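Search this site Enter keyword Go

Visitors > Tours and Tastings > Frequently Asked Questions

Irkbridge Cider Works: Tours and Tastings

When are tours offered?
Tours depart every Thursday at 5 p.m. from May until the end of the pressing season. Each tour lasts two hours, including the tasting.

How large are the groups?
Groups are limited to eight guests. Larger parties are asked to contact the visitor office, managed by Dwight Arsenault, to arrange a private visit.
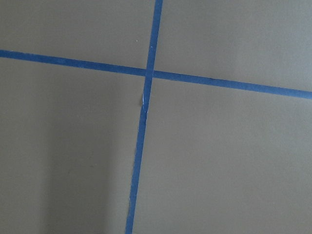
What is included in the tasting?
Guests receive five samples, among them the dry Raltidley and the barrel-aged Jirnico. Nonalcoholic apple juice is available on request.

Are the ciders suitable for vegans?
All ciders are made without animal-derived fining agents. The honey blend, Bednárik, contains honey and is labeled accordingly.

May children attend?
Children may join the tour when accompanied by an adult. Alcohol is served only to guests of legal drinking age who present valid photo identification.

Can a booking be changed?
Bookings may be moved once, without charge, up to two days before the visit.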